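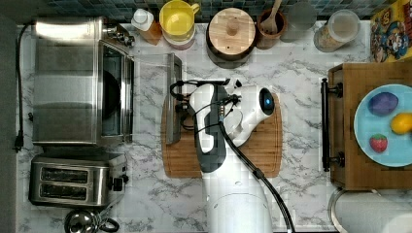 Why does bread go stale faster in the refrigerator than it does on the counter?

Cold speeds up the way starch goes back to being firm and dry after baking, so a loaf kept at refrigerator temperature turns hard and crumbly well before the same loaf would in a bread box.

Chapter 4
Keeping Food at Home

Most of us learned how to store food by watching whoever cooked for us when we were small, and we've gone on doing it that way ever since – potatoes under the sink, butter in the door, tomatoes wherever there was room. Some of those habits are very good ones. A few of them waste a surprising amount of food, and in this chapter we'll take our time sorting out which are which.

We begin in the village of Clerusden, where a grocer named Renzo Zanetti kept a notebook of everything his household threw away over one January. He listed 107 items, from a heel of rye to half a jar of plum jam, and beside each one he wrote where it had been kept. You'll find the notebook on page 191, and I hope you'll linger over it, because we come back to it several times (the sad business of the onions especially).

After that we look at what air, moisture, light and warmth do to bread, fruit, roots and greens. Section 4.3 deals with freezing, and Section 4.4 with drying and salting, including the old Plumetti method for beans. Before you read on, open your own cupboards and write down five foods and where you keep them. Hold on to the list, as you'll need it for the first exercise.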